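Amosberg to collect small appliances separately from August

Households in Amosberg will be asked to keep small electrical appliances out of general waste from August, when a separate collection service begins. The change covers kettles, toasters, hair dryers, desk lamps and similar items that fit in a standard 30-liter box. Large appliances remain under the existing pickup by appointment.

The service will be run by Stureo, which already handles glass and cardboard in the town. Boxes are to be left at the curb by 8 a.m. on collection day, next to the regular bin. Residents in apartment buildings will use shared containers placed in the same enclosures as the paper bins.

Mixed materials are the main technical difficulty. Many small appliances combine an opaque outer shell, a clear section, metal fasteners and a paper or film label, and each of these has to go to a different stream. Dark plastics are a particular problem for optical sorting, as carbon black pigment absorbs most of the near-infrared light used to identify the polymer.
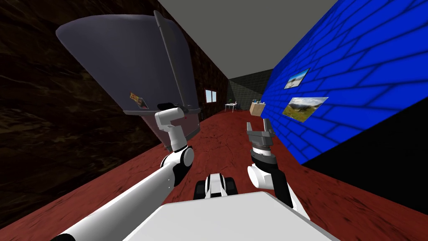

A dark gray curved body with a small printed sticker and a translucent section underneath.

Under the new arrangement, items will first be checked for batteries, which are removed and stored in sealed drums. The remaining material is shredded and separated by magnet, eddy current and density. Stureo expects about 33 percent of the incoming weight to be recovered as steel and a smaller share as copper and aluminum. Plastics recovered by density will be sold as mixed granulate until a second sorting line is installed.

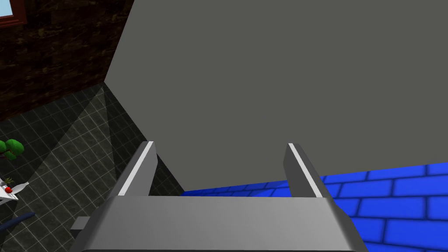 Labels are a further source of contamination. Adhesive residue lowers the quality of recycled plastic, and a wash stage is needed before the granulate can be used in anything other than low-grade molded parts. The wash water is filtered and reused within the plant – only the sludge leaves the site.

The plan was first put forward by the town's environment office after a trial in the Ocampo district. Participation there was highest on streets where the box was collected on the same day as paper, and the schedule for the full service has been drawn up accordingly.

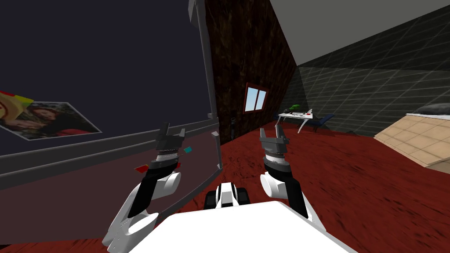
Two arms in white and glossy black, reaching up into the room.

Costs will be covered by the existing waste charge, with no separate fee in the first year. Boxes will be delivered with the next printed calendar. Replacements can be ordered by phone or picked up at the recycling yard, which stays open until 6 p.m. on Wednesday.

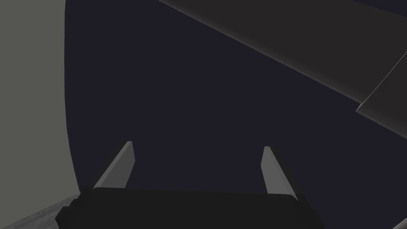

Loose batteries, light bulbs and printer cartridges are not accepted in the box. They should be taken to the yard or to the drop-off points in supermarkets. Cords may be left attached – they are cut off before shredding and processed with other cable scrap.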